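# The old road out of Prinordale

We came back to this road in November, after a few years of meaning to and never quite managing it, and I took far more pictures than anyone could want to sit through. I've kept the gallery short because of that. If you know Prinordale you will know the road, and if you don't, it is the one that leaves by the lower end of the village and carries on to Nurnel, 7 kilometres off, with very little to trouble you on the way except the surface (and perhaps a goat or two).

The paving is what I always look for. It was put down in stages, so the story goes, and some stretches have lasted a good deal better than others. I have a soft spot for old block paving, I must admit, and I can get quite cross with people who hurry over it without a glance! There is such a lot of patient work in a road like this, every block set by hand against its neighbour, and then the rains come and bring half the hillside down on top of it.
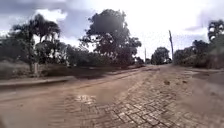 *Pavers under the mud, with the kerb on the left and a gap in the trees farther on.*

I like this one for the way the pattern is clear close to and then goes faint as the mud and sand take over, until you are left with little more than a texture of small rectangles. The blocks are a grey-brown and there's a smooth, lighter patch in the middle of them where it looks damp, maybe a shallow puddle. Do look at the tall, slender tree over on the left too, with its feathery crown up against the sky. I'm hopeless at naming trees, so if you can tell me what it is I should be very glad to hear.

As for walking it, I would allow the whole morning and not try to be clever about it. We set off at half past seven with a flask and a bag of rolls, and were in Nurnel in time for an early lunch, having stopped every few minutes for me to fuss with the camera. Sensible shoes are a must. My better pair took three days to dry out and they have never been quite the same colour since, although I've grown rather fond of them that way.

There is a bus back on a Monday, which leaves from outside the Stöcker bakery in Nurnel and costs 20 each if you have the right money. Do go into the bakery first, because the seed loaf is lovely and it tends to be gone by early afternoon. On any other day you'll need to walk home again or arrange a lift, and I'd arrange the lift.

I still mean to do the other half, from Nurnel over to Zindska, where I'm told the paving stops altogether and the road climbs to 319 metres. That one will have to wait for drier weather and a willing companion. If you have any old photographs of the Prinordale end, from when the blocks were new, please do send them in and I'll gladly add them to the page.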